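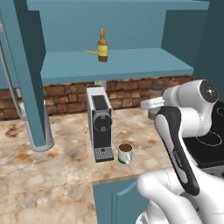

In der simulierten Küche steht der gefüllte Becher neben der Kaffeemaschine, rechts der Roboterarm.

**Brivville.** Die Kaffeeküche auf der großen Leinwand war der heimliche Star beim Tag der offenen Tür von Bodura. 183 Besucherinnen und Besucher kamen im September in die Halle am Bach, so viele wie noch nie, und die meisten blieben genau dort hängen, wo ein Roboterarm zwischen türkisfarbenen Schränken und Marmorplatte das Küchenhandwerk übt. Kein echter Tropfen Kaffee fließt dabei, alles läuft im Rechner. Trotzdem roch es in der Halle herrlich, denn gleich nebenan hatte der Förderverein der Realschule seinen Kuchenstand samt (ganz realer) Filterkaffeemaschine aufgebaut.

Das Projekt heißt Plirnurwood und beschäftigt bei Bodura seit dem Frühjahr ein kleines Team. Der Arm soll in der virtuellen Küche lernen, was im Haushalt so anfällt: einen Becher unter den Auslauf stellen, ihn wieder wegnehmen, eine Flasche aus dem Regal holen, eine Schranktür öffnen. Erst wenn eine Bewegung in der Simulation zuverlässig gelingt, wird sie an einem richtigen Arm ausprobiert. Der Vorteil leuchtete auch den jüngsten Gästen sofort ein – ein virtueller Becher darf herunterfallen, so oft er will, und niemand muss wischen!

Gezeigt wurde am Vormittag zunächst die Aufgabe mit dem Kaffeebecher. Wer wollte, durfte vor jedem Durchgang mitbestimmen, wo der Becher startet: weiter links in Richtung Wasserhahn, dicht am Kochfeld oder fast an der vorderen Kante der Arbeitsplatte. Von 32 Durchgängen vor Publikum gingen drei daneben, zweimal rutschte der Becher aus dem Greifer, einmal blieb der Arm am Regal hängen. Das Raunen im Saal war jedes Mal groß und der Applaus beim nächsten Versuch umso lauter. Eine Grundschulklasse aus Brivville feuerte den Arm so begeistert an, dass die Vorführung um elf Uhr kurzerhand verlängert wurde.

Sehr gut kam auch an, dass das Team offen über die Grenzen sprach. Glänzende Oberflächen etwa machen Arbeit: Licht spiegelt sich auf dem Kochfeld anders als auf der Marmorplatte, und was am Bildschirm überzeugend aussieht, verhält sich an der echten Maschine manchmal ein bisschen anders. Deshalb werden Beleuchtung, Farben und Muster in der Simulation ständig verändert. Fast 70 Küchenvarianten sind nach Angaben der Firma inzwischen angelegt, von der schmalen Teeküche bis zum großen Familienraum mit Kochinsel. Die Variante mit der braunen Ziegelwand war vor allem bei den älteren Gästen beliebt, mehrere fragten nach, ob man sich so eine Küche auch einbauen lassen könne. Kann man leider nicht, jedenfalls nicht bei Bodura.

Am Nachmittag durften die Besucher selbst ran. An zwei Plätzen ließ sich der virtuelle Arm mit einem Handregler steuern, und wer es einmal versucht hat, weiß danach, wie knifflig es ist, einen vollen Becher gerade zu halten. Die Schlange reichte zeitweise bis zum Eingang. Einige Jugendliche stellten sich gleich mehrmals an und tauschten eifrig Tipps aus, etwa den, sich dem Becher lieber von der Seite zu nähern und das Handgelenk erst ganz zum Schluss zu drehen.

Wegen des großen Andrangs will Bodura die Vorführung im kommenden Jahr wiederholen, dann mit mehr Mitmachplätzen. Schulklassen können sich schon vorher für einen Rundgang anmelden, die Führung dauert eine gute Stunde und ist kostenlos. Anmeldungen nimmt der Empfang in der Halle am Bach entgegen, werktags ab 9 Uhr. Der Erlös des Kuchenstands geht an die Technik-AG der Realschule, die davon einen eigenen kleinen Lernroboter anschaffen möchte.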